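About Utley

Utley is an upholstery and home textiles school with 14 benches and a waiting list we try not to brag about. Chaiwat Paisan started it after too many years fixing sofas that had been sold as "lifetime" pieces. We still don't know whose lifetime they meant.

We teach people to repair, clean and re-cover their own furniture. We also teach them to doubt labels. "Stain-proof" usually means the stain takes a bit longer. "Designer grey" is a colour, and it shouldn't cost you an extra $200.
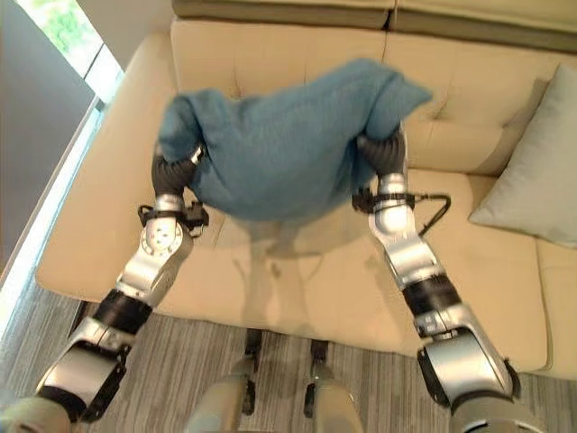 What we teach

The main course runs for 10 weeks and starts each January. You learn webbing, foam, buttoning, piping and how to read a fabric spec without falling asleep. Kamran Babaei takes the fabric care classes. He has tested plenty of miracle sprays and would rather you bought a decent brush.

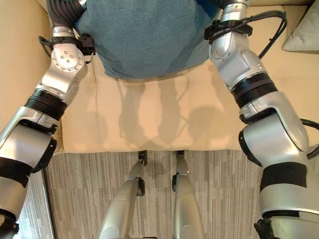 We don't hand out a diploma with a gold seal. You get a plain certificate and a chair you can sit on — we think the chair is the better reference. Some students go on to trade work. Most go home and fix the couch, and that suits us fine.

What we don't do

We don't sell furniture, take commissions from fabric makers or rank brands. Prasertsri Mills sells us cloth at the normal price and we complain to them like any other customer.

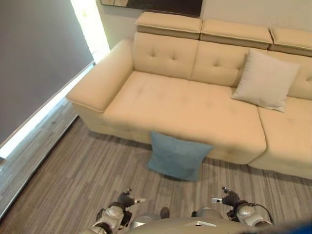 Button-tufted backs and separate headrests on a pale sectional.

The full course costs $400, tools included. If you're not convinced, sit in on a class first. We would.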